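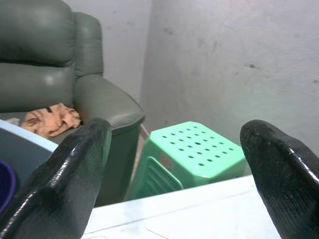
Offene Tür bei Dravard

Im Dezember war ich beim Besuchernachmittag von Dravard, und ich muss sagen: Ich wäre gern länger geblieben! Die Halle wurde 1955 gebaut, drinnen riecht es noch ein bisschen nach Maschinenöl, und ganz hinten üben die Roboterarme jetzt Hausarbeit. Meirion Wynne hat uns herumgeführt und geduldig alles beantwortet, auch meine Frage, ob das Ding bügeln kann (kann es nicht, noch nicht). Geübt wird vor allem das Greifen von Stoff — Handtücher, Lappen, so was eben. 300 Durchgänge will das Team pro Aufgabe schaffen, bevor die nächste drankommt. Eine Besucherin durfte den Arm selbst führen und hat dabei vor lauter Konzentration die Zunge rausgestreckt, herrlich. Gekommen sind 311 Leute, die letzte Gruppe ging erst gegen Abend rein. Im Frühjahr soll es den nächsten Termin geben, dann zusammen mit Gredico von nebenan. Anmelden kann man sich vorne am Empfang.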